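Ticket 778: Varklow arm, balcony door chore
Product: Varklow mobile arm, Fidari task software
Site: Jutville apartment
Opened: April 2021
Status: open, reduced scope

Summary
Task "close up the balcony" does not finish without help. Expected: arm checks that the balcony is clear, shuts the glass door, sets the latch. Result: planner times out after 60 seconds, or the fingers stop short of the door. No error code in the Cropper log viewer. Wrist view inverted in Fidari, not corrected for this ticket. Storage side of the room, with the bicycle and the bags, rotated sideways instead: 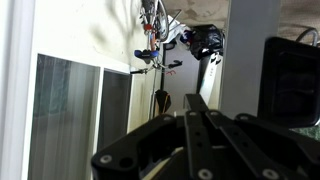
Step 1. Orientation check
Entered the mount rotation by hand and restarted Fidari. Planner now agrees with the base on which way is down. Timeouts stopped. Stopping short did not.

Step 2. Depth at the glass
Ran 5 approaches to the door. On 3 of them the depth map placed the pane well behind its real position, at the railing. Reflections are the likely cause. Masking the pane and measuring from the white frame gave a usable distance. The round table outside is still merged with its metal base into one obstacle.
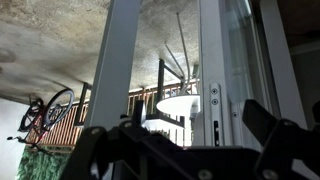 With the mask on, the arm reaches the frame and pushes the door shut at low speed. Latching is a separate problem. The plate is narrow and the fingers are wide, and force feedback is too coarse to tell a set latch from a jammed one. Latch step disabled.

Assessment
Pushing the door is usable with a person in the room. Checking for clutter is not: the software has no rule for what may stay outside. Doing the whole chore by hand is still faster.

Next
Narrower fingertips on order, retest in June. Keep ticket open.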